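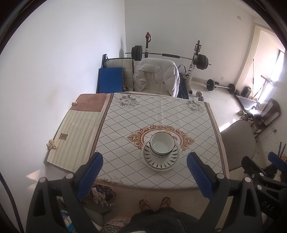

Tsolakis Lab notes
@tsolakislab · 20 May 2018

Short thread on the dish stacking result, for people who asked after the Witik meeting.

1/ Question we had: does a policy learn more from one person doing the same table many times, or from the same number of demos spread over many homes? All demos recorded with hand-held grippers, no arm.

2/ Dishes in the set look like these. Two white bowls nested, on a round plate, on a patterned cloth. Blue pads on the fingers.

3/ We fixed the total at 2,000 demos. One set came from a single room. The other came from 181 homes.

4/ Tested on the Sukau arm in 4 kitchens it had never seen. Many-homes policy: 93 percent of bowls picked up and set down upright. Single-room policy failed more often than it worked.

5/ Most misses were at the rim. With nested bowls, one finger goes between the two and lifts only the top one.

6/ Printed tablecloths hurt the single-room policy most. Its training table was bare.

7/ Code goes up on the Fuker page in May. Glasses are next.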